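Cutance Shallow Gray Metal Bin — Rectangular, Open Top

Item 1154
Listed 2023-10-30

We have been selling bins of one sort or another at Cutance for a good long while, and if there is one that people keep coming back for, it's this plain gray metal one. It's rectangular, it's shallow, and it doesn't try to be anything fancy. You can set it on a counter, a shelf or a workbench and toss in all those small everyday things that otherwise wander off — hairbrushes, combs, little plastic odds and ends, the stuff that never seems to have a drawer of its own.

The low sides are what most folks mention when they write to us. You can see what you've got at a glance and reach in without digging, and longer pieces can simply lean up over the rim (handles and all) and still be easy to grab.

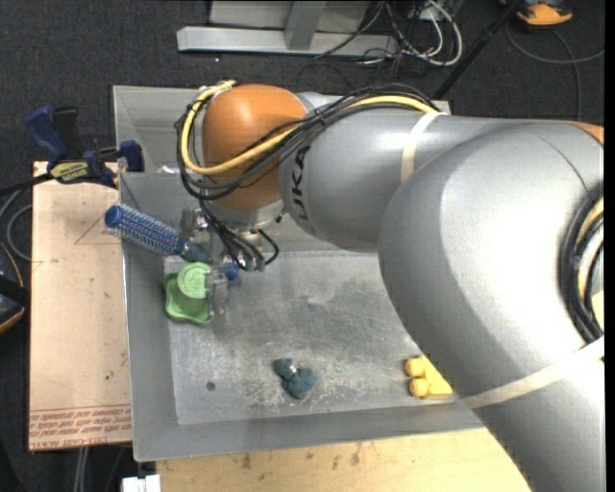
The shallow gray bin with a blue-handled hairbrush resting across its left wall and a light green plastic piece just below the handle.

If you need more room than one bin gives you, we'd gently suggest going with a pair and keeping them side by side, one for bathroom things and one for whatever else the house throws at you. They come singly, in packs of 2, or in packs of 4, and the packs work out a little kinder on the wallet. We've kept this same style in the catalog for over two years now, so if you bought one back then and want another to go with it, you're in luck!

Care is easy. Wipe it out with a soft damp cloth and a drop of dish soap, then dry it well before you put things back. Please skip the scouring pads, as they can leave marks on the finish.

Orders go out from our Prilgate warehouse, and local customers are very welcome to pick up at the Irkham store — just bring your order number along. Looking for something deeper? Have a peek at the Rashti bins, restocked in August.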